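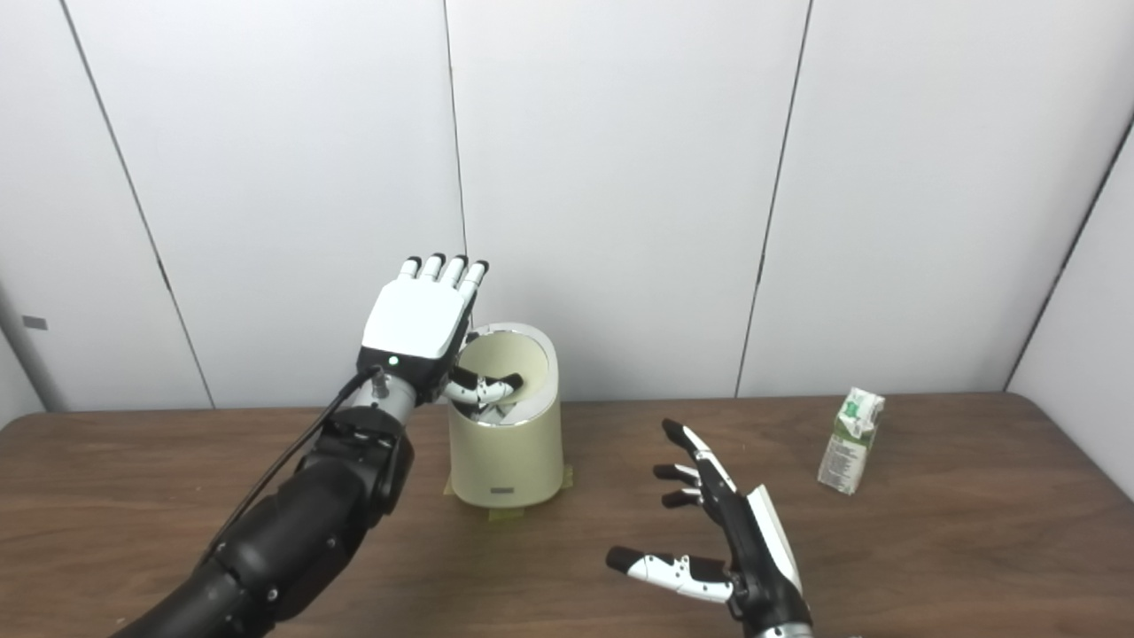
Why the cheap subscription is rarely cheap

Tegwen Phillips keeps her bank statements in a shoebox, in date order, and she brought the shoebox with her. She spent nine years handling billing complaints for a regional phone company before she quit to teach evening classes on household budgets. I came to our talk with some doubts of my own. People who teach budgeting often sell something, and I wanted to know what she was selling.

"A class," she said. "Six evenings, at the library. The library pays me, and it doesn't pay me much."

Her subject this season is the monthly fee. She thinks households have lost track of what they signed up for, and that the companies like it that way. I asked whether that was fair. Plenty of people know exactly what they pay for and are happy to pay it.

"Some do," she said. "Then I ask them to write the list from memory and we compare it with the statement. I've had two people in three years get it right. One of them was a bookkeeper."

She pulled out a sheet for Turora, a meal planning service she joined in February for the free month. The free month ended, and the charge began. It took her until summer to notice, and this is her job. Canceling meant finding a page that was not linked from the account page, then answering a survey, then turning down a discount.

"I turned down the discount and got a better discount," she said. "So what was the price? I still couldn't tell you."

I put it to her that a person can set a reminder on the phone and be done with it. She agreed, up to a point. Her class does that in the first week. What bothers her is the price that moves after you have stopped looking. Her example is Stavine, a photo storage plan, which has gone up twice since she joined, each time with an email whose subject line was "Good news about your account."

"There was no good news in it," she said. "I read it three times."

She is not much kinder to the apps that promise to fix all this. Rakolex, which hunts through your accounts for forgotten charges, takes a cut of whatever it saves you. A man in her class was told by Rakolex that it had saved him 200 dollars. He sat down with his statements and could find less than half of that. The rest was a gym he had already quit on his own.

"And you have to give it your bank login," Phillips said. "For that! I wouldn't give my sister my bank login."

Here I thought she was being hard on it. A man who saves less than half of 200 dollars has still saved something – he did not have that money before. She shrugged and said he could have had all of it with a pencil.

I asked for her own total. She had it ready: 2,674 dollars over twelve months, for everything that renews by itself, including insurance and the phone. She thinks insurance belongs in the count. I don't, and we went back and forth on it for longer than either of us meant to. Take it out and the figure looks a good deal less alarming, which may be why she leaves it in.

"People need a number that makes them sit up," she said.

She did cancel one thing she misses, a weekly puzzle sent by mail from a small outfit called Negussie. It came in a brown envelope and she did it on Sunday mornings. She has been thinking of signing up again, and wanted me to know that they let her cancel with a postcard.

The next round of classes is at the library in the fall. Bring three months of statements, on paper if you can.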